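The apprenticeship of the coat hanger

Jan 22, 2024

Everyone I know who works in robotics was promised a future of elegant mathematics. What they got is laundry.

I spent part of August with a small outfit called Fuvero, learning to show a machine how to put a shirt on a hanger. You hold a gripper in your fist, you do the job, and the gripper's camera watches. Then you undo the job and do it again. By teatime on my first day I had managed 204 goes, of which 18 were thrown out because I had wandered off mid-shirt to think about something else. Quite right too. A robot that learns from me will learn that as well.

The fashionable complaint is that this is drudgery and therefore a scandal. A field that talks so grandly ought to have something cleverer than a grown adult fiddling with a sleeve. I used to make this complaint myself, at dinners, and I would like to withdraw it.

I had tried the alternative at Sperling, where you drive the arm from across the room with a pair of joysticks. It took me 22 minutes to pick up a sock. The arm learned a great deal about hesitation. With the tool in my own hand I was merely clumsy, in the way people are clumsy, and that seems to me worth copying down. There is a small turn of the wrist when cloth snags on a shoulder that I couldn't have described to an engineer for any money. I didn't know I did it until I watched it played back.

So my quarrel is with the counting. Plalent's sales talk makes much of a magic 1,000 demonstrations, as if skill came by the sack. A tired person repeating one tidy movement all afternoon is giving you the same lesson over and over — and getting worse at it. I would pay for fewer goes, more sorts of garment, and proper breaks. I would also pay the people holding the grippers as if they were teachers, and put their names on the paper.

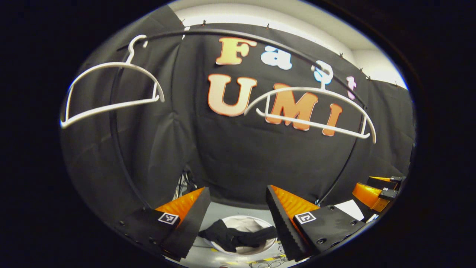 White hangers on the rack and a black garment in its tub, seen from the gripper.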